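Yolanda Henao has taught evening upholstery in Jolthorpe for long enough that some of her first students now send their children. She took the class over from Jenő Hegedűs, who had run it in the same building and who still comes in on a Monday to sharpen the shears. There are 53 people on the waiting list. The class takes a dozen at a time and lasts a term, and at the end of it most people go home with one chair.

We met an hour before the evening session, while she was cutting hessian.

She did not set out to be an upholsterer. Her family moved to Jolthorpe when she was a teenager, and she worked first in the packing room at Drokon, the mattress firm that used to employ half of her street. "I was on the line where the covers were closed up," she said. "You learned to handle cloth quickly because you were paid by the piece. I had strong hands and I had no idea what to do with them afterwards."

Drokon shut its Jolthorpe site and she was out of work for a winter. A neighbour had a dining chair with a split seat and asked whether she could mend it. She took it apart on the kitchen floor and wrote down the order in which everything came off. Then she put it back in the opposite order with new webbing. It took her two weeks.

"It was bad work," she said. "The corners were lumpy and I had used the wrong tacks. But she sat on it for years, and I kept the bit of paper."

She still asks students to make the same kind of list. On the first evening they are given no tools except a ripping chisel, a mallet and a pencil. They are to strip the chair slowly and keep each piece of old cover, because it will be the pattern for the new one. People find this tedious. They have often chosen their fabric months before and want to get to it.

"They bring the fabric in to show me and I put it on the shelf," she said. "I say, that's very nice, we will see it again in five weeks."
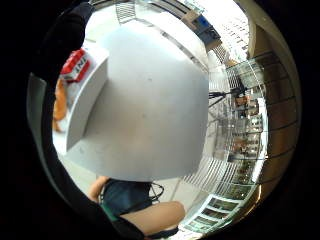
The stripping stage is where a chair gives up its history. Henao has found hairpins, bus tickets, a child's tooth and a letter from a bank, all of it down the sides of seats. She finds other people's repairs as well, and she teaches from those. A layer of foam over horsehair usually means someone was in a hurry. Three covers one over another means someone was saving money, and she has sympathy for that. She is less patient about stickers. "Look at that one, red, white letters, N, T, and you have to walk round the thing to get the rest," she said. "People put labels like that on chair frames too. The glue goes into the polish and you can be an hour getting it off." She uses warm soapy water and a plastic scraper, and tells students to leave the white spirit at home until they have tried that first.

Hegedűs taught her the traditional way of building a seat, with webbing, springs, hessian, hair and a stitched edge. She was his student for two years before she assisted him. He spoke very little in class. He would stand behind someone for a while, reach over, pull out a row of stitches and walk away.

"I cried in the car park once," Henao said. "I had done a whole front edge and he took it out in about ten seconds. The next week I did it again and he stood there, and then he went to make his tea. That was how you knew."

She has not kept his method. She talks through each step and draws it on paper, and if a row has to come out she lets the student take it out. But she has kept his standard for the stitched edge. She presses along it with her thumb, and if it gives more at one end than the other it is done again.

I asked Hegedűs about this when he arrived with the shears wrapped in a towel. "She is kinder than me," he said. "The chairs are the same."

Not everyone in the class is there to save a family heirloom. Eliécer Paucar, who drives a delivery van, came because he had bought a pair of armchairs for the price of a takeaway and found out why when he got them home. One had a broken rail. He has been on the course for two terms now and has finished one of the chairs. The other is in his hallway.

"My wife hangs coats on it," he said. "She says if I finish it she will have nowhere to put the coats."

He had expected the sewing to be the difficult part. The springs were worse. Each one has to be tied down with cord so that they all stand at the same height, and when one knot slips the whole seat leans. He tied his four times. By the end he could do the knot while talking, and he now uses it to hold down loads in the van.

Lucero Rengifo is in her first term. She has a nursing chair that belonged to her grandmother in Cáceres, and it came over by road wrapped in blankets. The seat is low and the back is buttoned. Henao tried to talk her out of starting with it, as deep buttoning is usually left for the second year, but Rengifo did not have another chair and did not want one.

"Yolanda told me I would hate it by half-term," she said. "I do hate it. I have made a card with all the measurements and I still get to the end of the row and there is too much cloth or there isn't enough."

Henao's answer to this is a sheet of old bedding. Students who are buttoning a back do it first in cotton sheet, all the way across, with the pleats folded in, and only then cut the real fabric. It adds at least two sessions. The sheet is then unpicked, ironed and marked, and becomes the pattern.
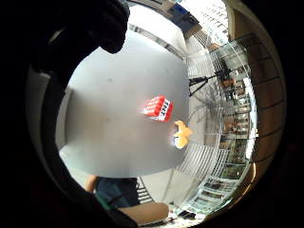 Money comes up a good deal. A student pays for the term and for materials on top, and horsehair in particular has become dear. Henao washes and reuses whatever comes out of the old seats, teasing it apart by hand in a pillowcase so the dust stays in. She buys webbing by the roll and sells it on at what she paid. For fabric she sends people to Claltmont, where there is a mill shop with an end-of-line room at the back. The doors open at nine and she advises being there before that.

She will not tell anyone what fabric to choose, with one exception. Stripes are forbidden on a first chair. "If a plain cloth is a little bit crooked, only I know," she said. "With a stripe, the postman knows."

She is often asked whether it would be cheaper to buy a new chair. It would, in most cases, and she says so. A new one can be had for less than the cost of the term. Her argument is about the frame. An old beech frame that has been glued and dowelled properly can be covered again and again, and she can show students the rows of tack holes from each time it has been done. On the cheaper modern chairs she is brought, the covers are stapled to board that will hardly take a second set of staples. She turns those away, although she will show the owner how to patch them.

The question of who takes over from her has begun to be raised, mostly by Hegedűs. She is 56 and her wrists hurt in cold weather. She has cut back on private work and no longer does sofas, which need to be turned over many times and which she used to turn by herself. She has a possible successor in mind and would not name the person, who has not yet been asked.

"I have to see a few more edges first," she said.

At ten to seven the students started to come in, carrying their chairs upside down on their shoulders or, in one case, pushing one up the ramp on a skateboard. Rengifo had her back panel under her arm with the cotton sheet pinned over it. Henao looked at it, counted across the top row with a finger and asked her what had happened at the left-hand side. Rengifo said she knew. She sat down and began taking out the pins.

The next course begins in January. Anyone joining the list is asked to measure their chair and say whether they can lift it.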